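Druvilix Hall Pass and Attendance System: A Review After Two Semesters

By Peadar Hennessy

I'm an assistant principal at McGrath Middle School in the Pastimberg district, and attendance is one of the things on my desk. Last year we moved from paper hall passes and a separate attendance spreadsheet to Druvilix, which is sold by a company called Privik. A few people from other buildings have asked me what I think of it, so I'm writing it up once and sending them the link.

We paid for it out of our building budget. Privik hasn't given us a discount and they haven't seen this review.

What it does

Druvilix is two products sold together. The first is a digital hall pass. A student asks for a pass on a laptop or on the classroom tablet, the teacher approves it, and a timer starts. When the student comes back, they close the pass. The office can see every open pass in the building on one screen.

The second is an attendance tool that sits on top of the student information system you already have. Teachers take roll in Druvilix, it sends the marks over, and it builds a list of students who are getting close to whatever absence limit you set. You can also have it text families.

Setup

Setup took longer than the sales call suggested. The import of student names and schedules worked the first time. The bell schedule did not. We run a different schedule on assembly days, and Druvilix wants each schedule entered by hand, period by period, with no way to copy one and change it. I did this over spring break in March. If you have more than one lunch, set aside a full morning.

Staff training was a recorded video and a live session at 3:15 p.m. for our 23 teachers. The video is fine. The live session covered the same ground as the video, and I would skip it next time and use the hour for people to try it with their own class lists.

The hall pass side

This is the better half. Approving a pass takes a teacher two taps. You can limit how many passes are open at once for the building or for a hallway, and you can keep certain students from being out at the same time. We use that last one a lot, and it has taken some arguing out of teachers' hands.

The reports are useful too. We have around 600 students, and before this I couldn't have told you which period had the most kids in the halls. It's the one right after lunch, by a wide margin. We moved a hall duty post because of that.

Complaints: students forget to close passes, so you get a pass that says a seventh grader has been in the restroom since 9:40. There's an auto-close setting, but it marks the pass as "expired" and counts it against the student in the report. I've asked for a way to separate those. Substitutes also can't approve passes without a temporary login, and someone in the office has to make it that morning. On days with several subs we still hand out paper. 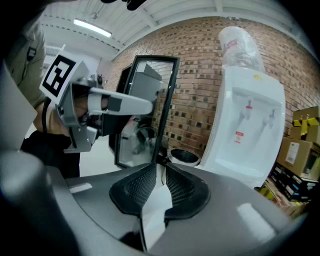
The attendance side

Taking roll works. It's a seating chart with names, and teachers tap whoever is absent. Marks show up in our main system within a few minutes. Twice this year the sync failed overnight and I had to call, and both times it was fixed before second period.

The early warning list is less good than I'd hoped. It counts a late arrival as a partial absence by default, so the first list it gave me had more than 200 names on it. You can change the rule, but the setting is under Calendar, where I didn't think to look. Once I fixed it the list was short enough for our counselors to work through.

Family texts go out in English and Spanish. We need more languages than that, and Privik says they're working on it. They said the same thing last fall. The wording of the texts can be edited, and you should edit it. The standard message reads like a bill collector.

Support

Phone support is open from 7 a.m. to 4 p.m. and I've usually reached a person. Email is slow. Expect to wait until the next day, sometimes longer at the start of a semester.

Would I buy it again

The hall pass tool, yes. The attendance tool, only if your current system has no early warning list of its own. Many do now, and you may be paying for something you have. Privik will sell the hall pass part separately if you ask, but it isn't on the price sheet.

Our contract is up in June. I plan to renew the passes and drop the rest unless the language options change before then.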